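Home | News | Days Out | Club Runs | Contact

Plidport open day - worth the ride

By Laurențiu Bălan, December
Filed under: Days Out

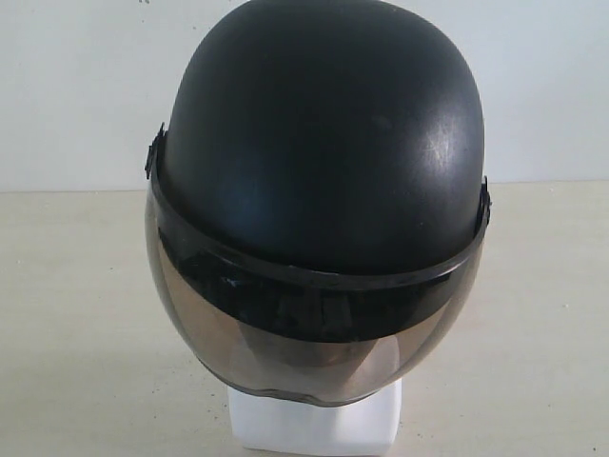

Open-face lid in black, a few scuffs up top.

Left Nindau in the dark on Friday, got to Plidport just after nine. Roads greasy most of the way, one diversion by the reservoir that wasn't signed until you were already on it. Parking is round the back of the old bus garage, follow the cones. No charge.

The open day is run by Sandhu, who have had the workshops there for 27 years - seats and trim mostly, some tank repairs. Entry is by the side door, tea is upstairs. Get the tea first, the queue was silly by eleven.

Tours go in groups of 12. Ours was 25 minutes and felt shorter. Started in the cutting room, big rolls of vinyl on racks, paper patterns hung on nails going back to the year dot. A lady there was marking out a twin seat by eye with chalk. Then the sewing bench, very loud, couldn't hear much of the talk. Then foam, which I thought would be dull but was the best bit. They shave it down with what is basicly a bread knife. One chap let us sit on three different densities and guess which was for touring. I got it wrong.

Tank shop was closed for the day, shame, that was what half our lot came for. They say it will be open for the spring one.

Upstairs they had a swap table and a few stalls. Jultent had a stand with waterproofs, decent prices, didn't buy. Gloves looked good but nothing in my size. There was a full restoration for sale in the corner at 3,280 and plenty of people walking round it with there hands in their pockets. Still had the ticket on when I left.

Food - bacon rolls fine, soup gone by half twelve. Toilets are across the yard, take a coat.

Home by four, soaked from the knees down. Next one is in spring, date to follow. If you want a lift in the van ring me before the weekend, two seats going.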